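Memov - a small collection of laundry and clothing words

Memov is a word list with short example sentences. It collects how people speak at home when they wash, dry, fold, mend and put away clothes. I started it in November, when I was looking for the English name of the loop inside a coat collar and found four different answers in four dictionaries.

What is inside

The list has 500 entries. Every entry has a headword, a plain meaning, one sentence of use and a note on the region where the word was heard. There are also 120 entries with a second sentence, mostly verbs such as "air", "wring" and "hang up", where one sentence was too little to show the difference.

The files are saved as tab-separated text in UTF-8. The first line holds the column names. Please do not open and save them again in a spreadsheet program before you have checked the settings - mine changed "10-wash" into a date and I noticed it only much later.

How the words were collected

Over 25 people answered my questions by letter or by e-mail. Most of them live in Prandow or in the villages near it, and they speak English at home or at work. I asked what they call a thing, and then I asked them to use the word as they would say it to a family member. I corrected spelling, but I left the grammar as it was.
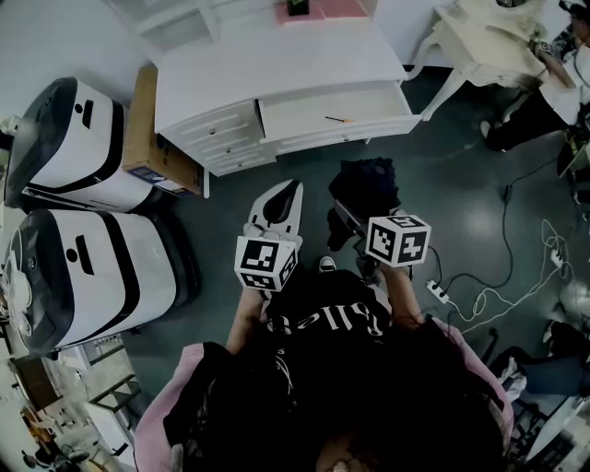 The older part of the vocabulary comes from the household notebooks of the Mustonen family, who allowed me to copy them. Some words there are hardly used today, for example "dolly tub" and "blue bag". They are marked "old" in the fifth column and you can filter them out easily.

Known problems

Words for children's clothes are few. Words for shoes are missing completely, as I could not decide where to stop. The region note says where the speaker lives now, so it can be misleading for a person who moved as an adult.

"Jumper" and "pullover" have separate entries with nearly the same meaning. Two readers asked me to join them, one asked me to keep them apart, and for the moment they stay.

Versions

Version 2 adds the mending words and corrects the entry for "selvedge". Version 1 is kept in the folder "old" for those who cited it.

Use and thanks

You may use the list freely for teaching and study. If you print it, please name Memov and the version. Corrections are welcome and should go to Natsumi Yagi, at the Grumberg reading room. I answer all letters, but in summer it can take 10 days.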